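4. 공용 휴게공간의 비품 배치와 정리 행태

4.1 조사 대상과 범위

본 절에서는 업무시설 내 공용 휴게공간에서 좌석, 보조 탁자, 폐기물 수거 용기가 이루는 배치 관계가 이용자의 정리 행태에 미치는 영향을 다룬다. 앞 절에서 제시한 분류 기준에 따라 조사 대상은 벽면에 면하여 좌석이 놓이고, 같은 구획 안에 수거 용기가 한 개 이상 비치된 공간으로 한정하였다. 대상지는 Drastbridge, Flondale, Hudthorpe의 세 개 업무시설이며, 조건을 충족한 휴게 구획은 모두 14개소였다. 탕비 설비가 함께 설치된 구획은 음식물 처리에 따른 별도의 이동이 발생하므로 제외하였다.

관찰 기록은 4월 중 업무 시간대에 수집하였다. 기록 단위는 '잔류 사건'으로, 이용자가 자리를 떠난 뒤 좌석, 탁자 상판 또는 바닥에 개인 물품이 아닌 물건이 남아 있는 경우를 하나의 사건으로 정의하였다. 분석에 포함된 잔류 사건은 총 1,405건이다. 동일한 물건이 복수의 점검 시점에 걸쳐 같은 위치에 남아 있는 경우에는 최초 기록만을 인정하였다. 이용자 개인을 식별할 수 있는 정보는 수집하지 않았다.

4.2 배치 유형의 구분

휴게 구획의 배치는 좌석과 수거 용기의 상대적 위치에 따라 세 가지로 구분하였다. 첫째, '인접형'은 수거 용기가 좌석의 팔걸이와 같은 선상에 놓여 앉은 상태에서도 손이 닿는 유형이다. 둘째, '모서리형'은 수거 용기가 벽 모서리 부근에 놓이고 좌석과의 사이에 빈 바닥이 남는 유형이다. 셋째, '분리형'은 수거 용기가 통로 또는 출입구 쪽에 위치하여 좌석에서 일어나 이동하여야 하는 유형이다.

그림 4는 모서리형에 해당하는 구획의 일부를 보인 것이다. 노란색 뚜껑의 페달식 용기가 벽 모서리 가까이에 놓여 있으며, 밝은 회색 안락의자와 흰색 원형 탁자는 이와 떨어져 배치되어 있다. 의자 앞 카펫 바닥에는 구겨진 투명 비닐봉지가 놓여 있다. 본 연구의 부호화 지침에서는 이러한 위치의 물건을 '바닥 전면'으로 분류하고, 탁자 하부나 좌석 측면에 놓인 물건과 구별하였다.

배치 유형을 판정할 때에는 용기의 용량이나 색상을 고려하지 않았다. 다만 뚜껑의 개폐 방식은 별도의 변수로 기록하였다. 페달식 용기는 손을 대지 않고 열 수 있다는 장점이 있으나, 발판을 밟기 위해 이용자가 용기의 정면에 서야 한다. 따라서 좌석과의 직선 거리가 같더라도 용기의 정면이 향하는 방향에 따라 실제 이동 경로가 달라진다. 개방형 용기에서는 이러한 방향 의존성이 나타나지 않으므로, 두 방식을 동일한 거리 척도로 비교하는 데에는 주의가 필요하다.

4.3 잔류 위치의 분포

전체 잔류 사건 1,405건 가운데 1,045건은 좌석 또는 탁자 상판에서 기록되었으며, 나머지는 바닥에서 기록되었다. 좌석과 탁자에 남은 물건은 종이컵, 냅킨, 인쇄물이 대부분을 차지하였다. 이에 비하여 바닥에 남은 물건은 포장재의 비중이 높았고, 특히 가벼운 비닐류가 반복적으로 관찰되었다. 바닥에서 기록된 사건 중 131건은 앞서 정의한 바닥 전면에 해당하였다.

바닥 전면의 잔류물은 통행에 미치는 영향이 상대적으로 크다. 안락의자의 전면은 착석과 기립이 이루어지는 영역이며, 투명한 재질의 포장재는 바닥과의 명도 차이가 작아 눈에 잘 띄지 않는다. 시설 관리 담당 부서와의 사전 협의에서도 해당 영역의 잔류물은 우선 수거 대상으로 분류되어 있음을 확인하였다. 반면 좌석 측면이나 탁자 하부의 잔류물은 정기 청소 시까지 방치되는 경향을 보였다.

탁자의 형태에 따른 차이도 확인되었다. 상판이 작은 원형 탁자가 놓인 구획에서는 컵과 인쇄물이 함께 놓일 여유가 부족하여, 후속 이용자가 기존의 물건을 바닥이나 옆 좌석으로 옮기는 행위가 관찰되었다. 이와 같은 이차적 이동은 최초로 물건을 남긴 이용자의 행태와 구분되어야 하나, 점검 시점의 기록만으로는 양자를 완전히 분리할 수 없었다. 이는 본 조사의 한계로서 4.5에서 다시 논의한다.

4.4 좌석 비품의 영향

쿠션과 같은 이동 가능한 좌석 비품은 당초 분석 변수에 포함되지 않았으나, 예비 조사 결과를 반영하여 추가하였다. 등받이에 기대어 세워진 쿠션은 좌석이 정돈되어 있다는 인상을 주며, 관리 담당 부서는 이를 점검 완료의 표시로 활용하고 있었다. 그러나 쿠션의 상태와 주변 바닥의 상태 사이에는 일관된 관계가 확인되지 않았다. 쿠션이 바르게 놓인 좌석 앞에서도 포장재가 기록된 사례가 있으며, 반대로 쿠션이 바닥에 떨어진 구획에서 그 밖의 잔류물이 전혀 없는 경우도 있었다.

이러한 결과는 쿠션의 위치를 구획 전체의 정리 상태를 나타내는 대리 지표로 사용하기 어렵다는 점을 시사한다. Thaler 점검표의 경우 좌석 비품과 바닥 상태를 하나의 항목으로 통합하고 있으나, 본 연구에서는 두 항목을 분리하여 기재하도록 수정한 양식을 사용하였다. 수정 양식에서는 바닥을 다시 전면, 측면, 하부로 나누고 각 영역의 잔류물 유무만을 표시하도록 하였다. 물건의 종류는 비고란에 기재하되 판별이 어려운 경우에는 재질만을 적도록 하였다.

4.5 논의

배치 유형별 비교에서 모서리형은 인접형에 비하여 바닥 잔류의 비중이 높았다. 모서리는 통행을 방해하지 않고 용기를 둘 수 있는 위치이므로 관리의 관점에서 선호되는 경우가 많다. 그러나 안락의자와 같이 낮고 깊은 좌석에서는 일어나는 동작 자체가 부담이 되며, 용기가 시야 안에 있더라도 사용이 뒤로 미루어질 수 있다. 분리형의 경우에는 오히려 퇴실 동선과 용기의 위치가 일치하여 잔류가 감소하는 구획이 있었다. 따라서 거리만을 기준으로 배치의 적절성을 판단하는 것은 충분하지 않으며, 이용자가 공간을 떠나는 방향이 함께 검토되어야 한다.

바닥 마감재의 영향은 별도로 검토하지 못하였다. 조사 대상 구획은 대부분 카펫으로 마감되어 있었고, 경질 바닥재를 사용한 구획의 수가 적어 비교가 가능하지 않았다. 카펫에서는 가벼운 포장재가 미끄러지지 않고 떨어진 위치에 머무르기 쉬우므로, 잔류 위치의 분포를 경질 바닥재 구획에 그대로 적용하는 데에는 제약이 따른다.

또한 세 시설은 청소 주기가 서로 다르다. Hudthorpe에서는 오전과 오후에 각각 수거가 이루어지는 데 비하여 Flondale에서는 업무 종료 후에만 수거가 이루어진다. 점검 시점을 수거 직전으로 통일하였으나, 잔류물이 누적될 수 있는 시간의 차이는 보정하지 않았다. 후속 조사에서는 수거 주기를 일정하게 유지한 상태에서 용기의 위치만을 변경하는 방식이 필요할 것으로 판단된다.

그림 4. 모서리형 배치의 휴게 구획 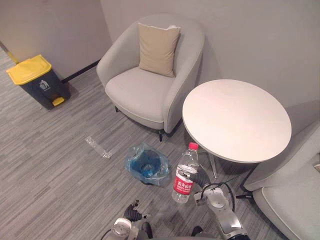

Hudthorpe 측은 초고에 대한 회신에서, 용기를 출입구 쪽으로 옮기는 방안에는 동의하나 오후 수거를 유지하는 조건에서만 시행할 수 있으며, 바닥 전면 항목을 점검표에 추가하려면 구획별 점검 시간도 다시 산정하여야 한다고 밝혔다.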